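Home Visits Water Archive Contact

June
By the Works Visits editor

The Wakdale treatment works opens to the public on one Thursday a year. Entry is by the lower gate, where visitors sign in, collect a hard hat and wait for a guide. I joined the 2 p.m. group. The tour follows the water from the reservoir intake to the outgoing main and takes a little under two hours, most of it outdoors and on steel walkways.

Raw water arrives from Wimilton reservoir by gravity through a single cast iron main. It passes a coarse screen, then a fine screen, and is dosed with aluminum sulfate in a concrete mixing channel. The dose is set by jar tests run each morning and trimmed by an online turbidity meter. Color in the raw water rises sharply after heavy rain on the peat, and the operators said that this gives them more trouble than turbidity does.

The flocculation tanks are original to the site. Each has slow vertical paddles driven from an overhead shaft. The drives were replaced by McPhee, who also rebuilt the sludge scrapers in the clarifiers downstream. One clarifier was drained for inspection, so the sloping floor and the central hopper could be seen from the walkway. The concrete was in good order apart from some surface loss at the waterline.

The filter hall has 14 rapid gravity filters in two rows, with a pipe gallery between them at basement level. The media is graded sand over gravel, topped with anthracite. A filter is taken out of service for backwash on head loss, on turbidity or on elapsed time, whichever comes first. We watched one cycle from the gallery rail: drain down, air scour, combined air and water, then rinse. The wash water goes to a recovery tank and is returned to the head of the works after settling. 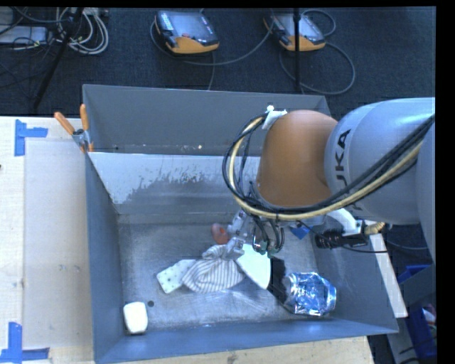
What happens to the sludge from the clarifiers?

It is thickened in a picket fence tank, pressed into cake and trucked off the site. The liquid from the press goes back to the recovery tank with the settled wash water.

Disinfection is by sodium hypochlorite in a baffled contact tank, which is covered and can't be viewed. The guide used a cutaway drawing on the wall of the dosing room. Two duty pumps and one standby feed the injection point. Residual chlorine is measured at the tank outlet and again at the site boundary, with an automatic shutdown if the two readings drift apart for longer than the set delay.

The high lift pumps are in the newest building. They are Cestik split-case units on variable speed drives, and they lift to a covered service reservoir on the hill behind the works. Noise in the hall made the commentary hard to follow. The old diesel set has been kept beside them under a tarp. It no longer runs.

The last stop was the laboratory, where sample bottles were laid out with the test methods on cards. The cards were better than the printed leaflet, which still shows the layout before the clarifiers were rebuilt.

Parking is on the grass inside the lower gate and holds 200 cars. The walkways are open grating, so flat closed shoes are required. There is no step-free route through the filter gallery. Tickets are free but must be booked, and the afternoon groups fill first.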